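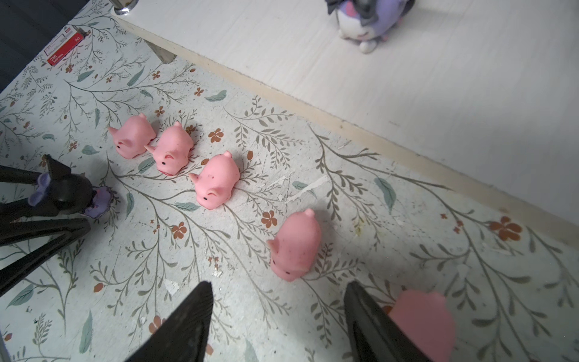

Cirnley Household Flooring Survey: Data Card

Version 2
Released 24 Oct 2020

Summary

The Cirnley Household Flooring Survey records the type, age and condition of floor coverings in rented homes in the district of Cirnley. It was prepared by the Skastham Housing Study Unit for the use of landlords, tenants' advisers and researchers. The dataset holds 1,482 records. Each record describes the floor of a single room.

Contents

The release consists of two files.

floors.csv contains the room records, with one row per room.
codes.csv contains the list of codes used in floors.csv and their meanings.

Both files are saved as UTF-8 text with commas between fields. The first row of each file gives the column names.

Fields in floors.csv

room_id: a number given to the room at the time of entry. It carries no meaning and should not be used to infer the order of visits.
room_use: kitchen, bathroom, bedroom, living room, hall or other.
covering: the main floor covering, coded as sheet vinyl, vinyl tile, carpet, timber, ceramic tile, stick-on sheet, bare or other.
pattern: plain, floral, geometric, wood effect, stone effect or other.
year_laid: the year in which the covering was laid, as stated by the tenant or landlord. Left blank where neither could say.
wear: a score from 0 (no visible wear) to 7 (covering no longer serves its purpose).
wear_type: one or more of scuff, scratch, chip, flaking print, lifting edge, stain, tear. Entries are separated by a semicolon.
notes: free text, no longer than 50 words.

How the records were made

Surveyors visited each home by arrangement and completed a paper form in every room to which they were admitted. Furniture and rugs were not moved. The forms were entered at Skastham using Plirker, and each entry was read back against the form by a second member of staff. Where the two disagreed, the form was taken as correct.

Wear scores were given by eye. Surveyors received a day's training under Notburga Camenzind and carried a printed guide with reference samples.

Known limits

Homes occupied by their owners are not included. The figures should not be used to describe housing in Cirnley as a whole.

Stick-on sheet and sheet vinyl are difficult to tell apart once laid. Surveyors were told to record sheet vinyl where they were in doubt, and the count for stick-on sheet is therefore likely to be low.

The score for wear applies to the part of the floor that could be seen. Patterned coverings tend to hide small marks, and users comparing plain with patterned floors should take account of this.

Changes from version 1

The code for flaking print has been added to wear_type. It was formerly recorded under chip. Rooms in the Mak estate, left out of the first release, are now included. Blank values in year_laid were previously shown as 0.

Privacy

Names, addresses and rent details were removed before release. Users must not attempt to identify any home or tenant.

Terms of use

The data may be copied and used without charge provided that the Unit is named as the source. The Unit accepts no liability for decisions made on the basis of the data.

Suggested citation

Yin, Cuiping, and Kong, Zhiqiang. Cirnley Household Flooring Survey, version 2. Skastham Housing Study Unit.

Contact

Corrections should be sent in writing to Yolanda Kapoor, Data Officer, quoting the room_id concerned.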